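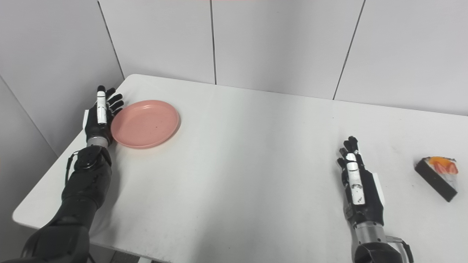 Dois braços com mãos humanoides sobre a mesa de trabalho, junto a um prato rosa e a uma fatia de bolo com fruta.

Imprimir | Enviar por e-mail

Pesquisar no site: Digite sua busca OK

Serviço de mesa: a Kirness apresenta às cozinhas institucionais um conjunto bimanual por assinatura

Por Farah Wibisono

A empresa Kirness abriu em julho as inscrições para o programa de avaliação do Drandari, conjunto de dois braços robóticos com mãos de cinco dedos destinado a refeitórios, hospitais e hotéis. O equipamento é oferecido em regime de assinatura, que compreende instalação, treinamento da equipe local e manutenção, e dirige-se sobretudo às tarefas de finalização: dispor pratos, transferir porções e recolher louça leve.

A escolha da confeitaria como área de demonstração foi deliberada. Segundo Anisa Tjoa, diretora de produto, uma fatia de bolo reúne as principais dificuldades do manuseio de alimentos prontos. "O creme cede à pressão, a fruta desliza e a base tem consistência diferente da do recheio. Um sistema que trate a porção como um bloco rígido compromete a apresentação do prato", afirma. Na tarefa de referência do programa, uma das mãos deve estabilizar o prato enquanto a outra aproxima a porção.

O procedimento de avaliação prevê 201 ensaios por estabelecimento, dos quais 176 são realizados com alimentos servidos habitualmente pela casa e os demais com réplicas fornecidas pela Kirness. Considera-se aprovado o conjunto que concluir 95% das transferências sem dano visível à porção. O critério de dano é fixado por escrito antes do início dos ensaios, em conjunto com o responsável pela cozinha.

A rede de hospedagem Lumenta figura entre as primeiras inscritas. Faizal Wibisono, responsável pelas operações de alimentação da rede, informa que o interesse recai sobre o turno da madrugada, quando a montagem das bandejas do café da manhã ocupa profissionais que poderiam ser destinados ao preparo. O executivo ressalva que a decisão de contratação dependerá do tempo de higienização entre os turnos, ponto que considera insuficientemente detalhado na documentação comercial.

A observação é pertinente. O manual preliminar consultado pela reportagem recomenda capas descartáveis para as mãos, mas não especifica a frequência de troca nem o custo de reposição. Também o cabeamento externo exige atenção em ambientes com circulação de carrinhos. A Kirness declara que ambos os temas constarão da versão definitiva do manual.

Quanto à instalação, o fornecedor exige mesa fixa, de superfície lisa e clara, e iluminação uniforme. Cempaka Liew, engenheira de aplicação, explica que o contraste entre o tampo e os objetos favorece a localização das bordas, e que o tampo deve ser mantido livre de utensílios alheios à tarefa.

O contrato mínimo é de 5 meses e admite rescisão sem ônus ao término do período de avaliação. O treinamento, coordenado por Kartini Kwok, destina-se a operadores sem formação técnica e inclui a parada de emergência, a troca de capas e o registro de ocorrências. Os valores da assinatura são informados mediante consulta, conforme o número de postos.

Os estabelecimentos interessados devem encaminhar à Kirness a planta da área de finalização e a relação das louças em uso, com as respectivas dimensões.

Última atualização: julho, 14h20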